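Notes on the Tullton Reading Room
Jul 13, 2022

The Tullton Reading Room has published its annual statement, and readers of this blog who wrote to me in May may wish to consult it. The collection now stands at 1,991 volumes, of which 1,248 are available for loan. The remainder are held for reference and may be read on the premises during posted hours.

Philomena Arthur has kindly agreed to continue as editor of the Dankwa letters. The second part of her edition is expected to run to over 100 pages and will include the Branora correspondence, long thought lost. Tien-fu Peng has prepared the index. 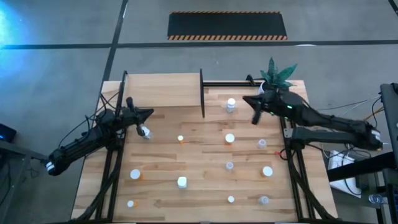
Members are reminded that loans are limited to 2 volumes at a time. Requests for the Dankwa letters should be addressed to Telma Medina, in writing, with the shelf number where it is known. My own review of the first part remains available on this site. A correction to the third paragraph, supplied by Shoaib Siddiqui, has been entered with thanks.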